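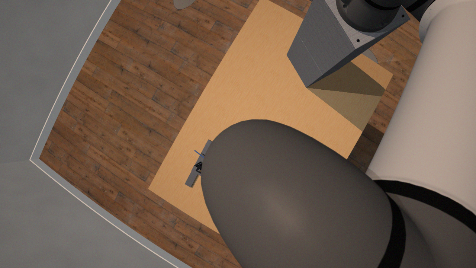

Parveen Rind had waited all of July for the fig tree to do something, and when it finally did, it did it overnight.

She saw it from the kitchen window with her toothbrush still in her mouth. Yesterday, green knobs. Today, figs! Fat purple ones, sagging on their stems, so ripe that the wasps were already holding meetings about them. She ran out in her slippers and ate the first one standing in the grass, skin and all, toothpaste and all, and it was still the best thing she had ever tasted.

Then she ate four more and went to get Asif.

Asif Orakzai lived across the lane and had opinions about jam. He had won the ribbon at the Memon fair with his apricot, and he'd talk about it if you gave him the smallest opening (or no opening, he wasn't fussy). He came over with his sleeves rolled up and a pot so big he had to carry it in front of him like a drum.

"Where's your sugar?" he said.

"Good morning, Asif."

"Good morning. Where's your sugar?"

She had one bag. He looked at it the way a doctor looks at a thumb. So off they went in his rattling truck, 34 miles down the valley to Tesen, with the windows open and the radio picking up a station that only seemed to play accordion. Parveen loved every second. She had lived up on Drorkon Hill for a whole year and had never once gone down that road for fun. There were sunflowers on both sides, taller than the truck, and a boy selling melons out of a bathtub. They bought a melon. They nearly forgot the sugar.
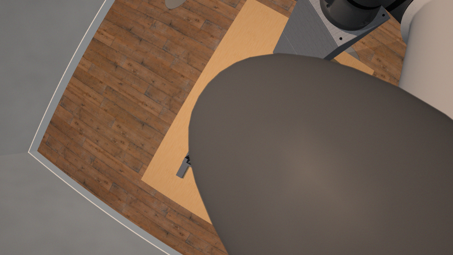

By noon the kitchen was a swamp. Asif stirred and Parveen chopped, and lemon rind went everywhere, and the windows ran with steam until the garden was just a green smear. He wouldn't let her use a thermometer. He wanted her to listen.

"To what?"

"To the bubbles. They're quick now, hear it? Like rain on a tin roof. When it's ready they go slow and sulky."

She put her ear as close as she dared. It sounded like jam. She stirred for a while, and he told her about his mother's kitchen, where the spoon was as long as a broom and the children were paid in foam, skimmed off the top and spread on hot bread. He'd never made fig himself. It was hers, his mother's, and he'd always gone for apricot and left the figs alone.

Parveen kept stirring and didn't say anything, and then she did hear it. The patter dropped. One big bubble came up and thought it over and went *plup*.

"Asif! It's sulking!"

"It is!" he shouted. "It's sulking! Off the heat, off, off!"

They hadn't washed any jars. They washed jars like maniacs, coffee jars and pickle jars and a vase, and when those ran out Asif filled a teapot. Parveen tore the end off the loaf and held it out with a great spoonful of foam sliding toward her wrist.

He ate it by the sink with his back to her. He took his time.

"More lemon," he said at last, and held out his hand for another piece.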